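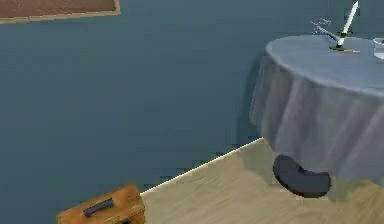
A corner of the simulated dining room shown at the open day, with the covered table, the candle and the wooden box on the floor.

May
By the Benstead correspondent

The first room we were shown in Benstead does not exist. It lives on a computer in the Jurkska workshop, and the visitors stood before a large screen to look into it. There were over 40 of us, mostly parents with children and a few retired engineers, and the chairs were finished long before the talk began.

Jurkska makes software for household robots. Before a machine is allowed near real furniture, its program must practise in rooms like this one, where a fallen candle costs nothing. The team has 700 rooms in its library. Some are plain, and some are difficult on purpose. A tablecloth, we learned, is among the difficult things, for cloth hides the foot of a table and a robot on wheels can easily misjudge how much space is left under it.

The demonstration lasted ten minutes. The program planned a route across the wooden floor, stopped, and planned again after the presenter changed the position of one object. A boy near me asked if it could carry soup. Not yet, was the answer - liquids are still slow to compute.

After coffee we went to the hall next door, where a real machine called Dizon repeated a similar task between cardboard walls. It needed nine attempts to finish the course, and the applause was warm.

The same programme will be shown in Sallov in the autumn. Entrance is free, but places should be booked.

Last updated: May, 10 a.m.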